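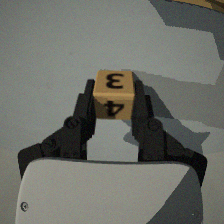 Fig. 1. Wooden die, numerals 3 and 4.

Tue 2 September

Beech for the board game blanks, second drying run. Stack B came out of the Turnex kiln at 08:15. Meter readings uneven across the stack: 8.5 to 9 per cent at the ends, 11.5 in the middle boards. Target is 9 throughout. Same pattern as the January run, so the stickers are probably not to blame, as they were replaced in between.

Oven check on two offcuts from the middle of the stack. Offcut 1 went in at 165 g and came out at 149 g, constant over the last two weighings. That gives 10.7 per cent on dry weight. The pin meter had said 11.5 on the same piece. Offcut 2 still in the oven, final weight tomorrow. Meter is set to the beech table, I checked.

Dehua Fan thinks the fan baffle on the left is sitting too low and starving the centre. Took the cover off and measured the gap: 35 mm at the front, 20 mm at the back. The drawing asks for 35 all the way along. Back bracket is bent. Straightened it as far as it would go cold, now 31 mm. New bracket to be ordered from Rafferty.

Stack B back in at 50 degrees, vents a third open. No conditioning step until the middle is below 10.

Cutting: 744 blanks from stack A sawn and boxed. Fork test on four pieces taken from stack A before sawing. Three stayed straight, one pinched in slightly, prongs touching at the tips after two hours. Mild case hardening at worst. Ran the boxed ones anyway, they are small enough that I do not expect movement.

Two boards in A had brown streaks near the heart. Edivaldo Sales wants them kept for painted work. Marked with blue chalk, top rack.

End sealer: the Voteck tin has skinned over. Strained what was left through a paint filter and used it on the new ash. Coverage thin on the last five boards, needs a second coat.

To do:
Offcut 2, dry weight.
Remeasure back baffle gap once the kiln has been up to heat.
Check pin meter against the resistance block, Úna Ní Mhurchú has it.
Second coat on ash ends.
Order sealer.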